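Table runner

A table runner is a long, narrow piece of cloth laid along the middle of a table, or sometimes across it. It may be used on bare wood or over a tablecloth. Runners are made of cotton, linen, wool, silk or mixed fibers, and their ends are often finished with a fringe, a tassel or a simple hem.

History

Narrow cloths were used on European dining tables already in the Middle Ages. They lay over the large tablecloth and caught spilled food and wine, so that the large cloth had to be washed less often. When the habit of sharing such cloths went away, the runner stayed as a decoration. In the town of Morkilham, runners were woven on home looms until the Halliday mill opened there. The mill had 392 workers in its best years and sold most of its cloth through shops in Kimstead.

Size and placing

The length of a runner depends on the table. Many makers advise that each end should hang over the edge by the width of a hand, but a shorter runner that ends on the table top is also common. The width is usually one third of the table or less. On a long table two runners may be laid end to end – the joint is then hidden under a bowl or a plate.

Patterns

Woven runners often have a border in one strong color and a small motif that repeats in rows. Letters are an old choice for this motif, and a household or a weaving house could be known by its letter.

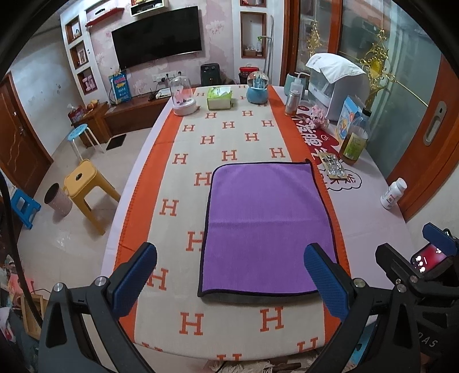
Digby Kerslake objected in a letter to the Morkilham weavers' bulletin that too much is read into the letters, and that many weavers took a letter only for its straight lines, which are easy to set up on a small loom. The bulletin printed his letter in December without an answer, and the question is still open.

Care

Cotton and linen runners can be washed by machine at a low heat. Fringes become tangled in the wash and should be combed while damp. Wool is better washed by hand and dried flat.

Collections

The Ullex Textile Museum keeps 459 runners, nearly all of them from private homes. The oldest is a linen piece with a blue hem.

See also: Tablecloth, Place mat, Doily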